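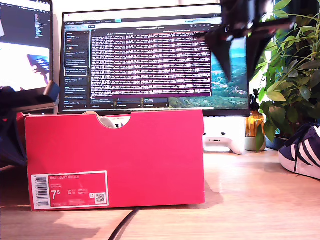 Shoebox with the size label facing forward, NIKE COURT ROYALE, size 7.5.

Preparing Shoes and Shoeboxes for the Stadach Storage Room

Staff and members who store footwear at the Cenuvdale site are asked to follow the steps below before bringing boxes to the counter. Each shelf bay is 70 cm wide and 40 cm deep.

1. Clear a desk or table and place the box with its size label toward you.

2. Open the box and take out the shoes. Brush the soles and remove any loose grit.

3. Check the lid along its folds and corners. A lid with a split corner may be taped on the inside. A lid that has torn through, or whose paper layers have come apart, should be recycled.
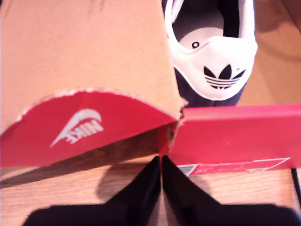
4. Compare the shoes with the label. Pairs are often put back in a box from another brand — in that case, write the correct brand and size on a Plunatus tag and attach it to the front.

5. Place tissue paper between the shoes, heel to toe, and close the box.

Boxes without a usable lid may be exchanged at the counter. Allow 14 days for replacements in September.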